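Bead stash, round whatever

Quick one tonight, dinner's in the oven and I have maybe twenty minutes.

So I finally went through the beads. All of them. The shoebox, the cookie tin, the ziploc bags from the Flarero closing sale that I swore I'd sort by July. Final count on the seed beads I cared enough to count - 2,860, and thats before the mixed bag from Joyce Obura, who moved and gave me her whole drawer. Thank you Joyce. Also, why so many orange.

The sorting rule I landed on is size first, color second. Tried it the other way for years. Looked pretty, useless. You reach for a blue and get three blues that don't sit flat next to each other and the whole row buckles. Size first fixes that. Took me way too long.

Things leaving the house: all the cracked glass ones, the plastic hearts, 266 wooden beads with holes too small for any cord I own. Kiprono Mfaume wants the wooden ones for his kids' class. Great. Gone.

Things staying: the Buline matte blacks, obviously. The tiny brass ones. One broken necklace of my aunt's that I am going to restring, I really am, it's 117 beads and a clasp and I have been putting it off since spring.

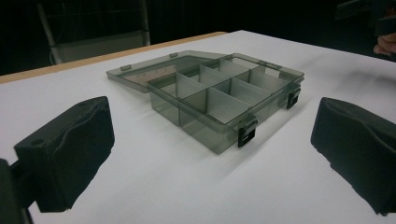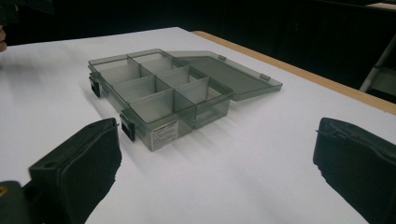
Smoky see-through plastic, on a white tabletop.

What thread should you use for restringing an old necklace?

Nylon-coated beading wire for anything heavy or sharp edged, and knotted silk for pearls or soft stones. Check the smallest hole before you buy.

I got that wrong on the first one I ever did. Used sewing thread, doubled, felt very clever. It went in a parking lot. Found most of them.

Next up is the Chege pattern, the one with the zigzag border. Started it twice, ripped it out twice. The instructions skip a row, I'm pretty sure it's row nine, and if anybody has made it and knows what goes there please leave a comment. My guess is a plain row but then the corners come out wonky.

Also need new needles. The long ones bend if you look at them. And a better lamp, the one on my desk makes navy and black the same color after dark, so I've been sorting those two in the mornings only.

Ok timer's going. More when I've definately done the necklace.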